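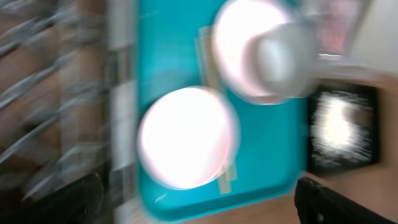
4.2 Sizing complaints in bridal reviews

Of the 1,183 reviews scraped from Fodudstead, 39 said the dress fitted. The rest were less forthcoming, or had fitted somebody's sister.
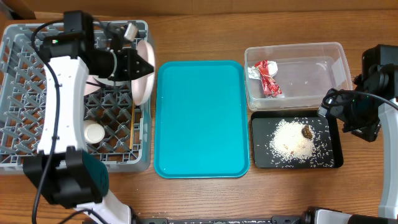
Halim and Ruawai coded each for tone, and disagreed mainly over "interesting colour", which one took as praise. 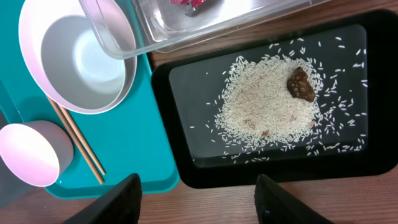 Colour words gave us the most trouble. Sellers on Lasel list 10 shades of blush, two of them apparently beige. We asked our coders to settle on a household reference, and the pale pink rim of the bowl in Figure 3 came closest to what buyers meant. Buyers who wrote "teal", by contrast, would have accepted the tray under it without argument.

Figure 3. Bowl and cup on a teal tray.

Returns are treated in Section 5.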